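Staltimdale Record Collectors and Listening Group
Minutes of the July meeting, upstairs room at the Buchanan, 7.30pm

Present: Elspeth Crichton (chair), Fergus Gillies, Kamran Awan, Bit-na Woo (minutes)
Apologies: Elspeth MacKinnon (back next month, sent notes by email, see item 4)

Two Elspeths so initials used below. EC = Crichton, EMK = MacKinnon.

1. Last minutes
Agreed. One correction from Fergus – the Stutby live tape was the afternoon show, not the evening one. He has said this before. Changed.

2. Money
Kamran read out the balance. £1,240 at end of June. Hire of the room paid up to the autumn. Nothing outstanding except the postage for the last newsletter, Bit-na has the receipt and will send it over. £100 put aside for sleeves and inner bags as agreed in spring, not spent yet. Fergus to order.

3. Olleo reissue
Most of the evening went on this.

Background for those not there last time: the first two Olleo albums have been out of print for years, the small label that put them out has folded, and the band's old manager says he is happy for a pressing to go ahead if someone else does the work. We would not be the label. We would be lending the tapes, the artwork and the notes.

Kamran has spoken to the pressing plant. Quote is for a single LP, black vinyl, plain inner, printed outer. Price drops a fair bit if both albums are ordered together. EC asked whether we want both. Long discussion. Fergus strongly for both. Kamran for the first one only, see how it sells, then decide. Bit-na said the second album is the one people ask for on the mailing list. Fergus said the people on the mailing list are wrong but fair enough.

Source tapes – Fergus has the quarter inch reels for album one, and a safety copy of album two which is missing the last track on side two. EMK thinks the drummer might have the full reel. She has written to him. No reply yet. EC said we should not announce anything untill we know. All agreed.

The question of the demos came up again. There are 3 songs from before the first album, never released, only on cassette. Fergus would put them on as a bonus. Kamran felt it spoils the running order, and would prefer a separate seven inch or a download. Bit-na asked if the singer has been told the demos exist. Nobody sure. EC to ask the manager before it goes any further. No bonus tracks till then.

Agreed: go for quote on both albums. Decision on the order put off to next meeting.

4. EMK's notes, read out by EC
– Sleeve notes for album one are done, first draft, too long. Wants someone to cut them. Bit-na will.
– The photographer who did the back cover has been found, now lives abroad, wants a credit and two copies. Seems reasonable. Agreed.
– The lyrics on the old insert have mistakes in verse two of the opener. Do we correct or leave as was? Fergus says leave. Kamran says correct. EC suggested asking the band, since they wrote them. Carried over.
– Running times on the old label are wrong for side one. Everyone agrees to correct that at least.

5. Mailing list and website
1,172 names on the list after Kamran cleared out the dead addresses. Was a good deal more but a lot were bouncing. Newsletter to go out once a quarter from now on and not whenever we remember.

The discography page needs doing. Catalogue numbers missing for the Stutby singles and two of the compilations. Fergus has the discs so he will type them up. Bit-na asked if people could please send scans as proper files and not paste them into a text document. Noted.

Forum – the thread about the live tapes has gone sour again. EC locked it for a week. Kamran thought a week was too long, Fergus thought it should be longer. Left as is. Reminder that we don't trade anything a band has asked us not to.

6. Listening evening
Next one is side by side: Olleo album one, original pressing against the new transfer. Fergus to bring his deck, Kamran the amp and speakers. Starts at 7pm prompt because the room is wanted after us. Blind test, so no peeking at the labels. EC will do the swapping over behind the curtain and keep the scores.

Bit-na suggested a short slot at the end for anyone to bring one track they think is underrated. Five minutes each, strict. Agreed, with Fergus limited to one.
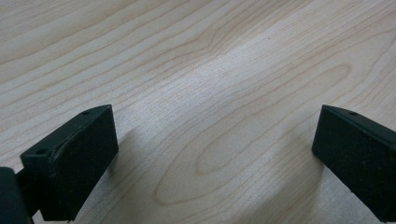

Table top, wood grain.

7. Any other business
Kamran has been offered a box of music papers from a house clearance, free but must be collected. Mostly late seventies, some damp. EC said take them, we can sort through and bin the worst. Storage is a problem, the cupboard is nearly full. Fergus can take one box at his, not two.

Badges – Bit-na has a proof of the new design. Liked by all, colour a bit brighter than expected. Go ahead with a small batch.

Key to the cupboard: Kamran has one, EC has one, third not been seen since spring. If you have it please bring it back.

8. Actions
EC – ask manager about demos and the lyrics
Kamran – quote for both albums, collect music papers
Fergus – sleeves order, catalogue numbers, bring deck
Bit-na – cut sleeve notes, postage reciept to Kamran, badges
EMK – chase drummer re full reel

Next meeting in September, same room, 7.30pm. No meeting in August.

Closed 9.40pm.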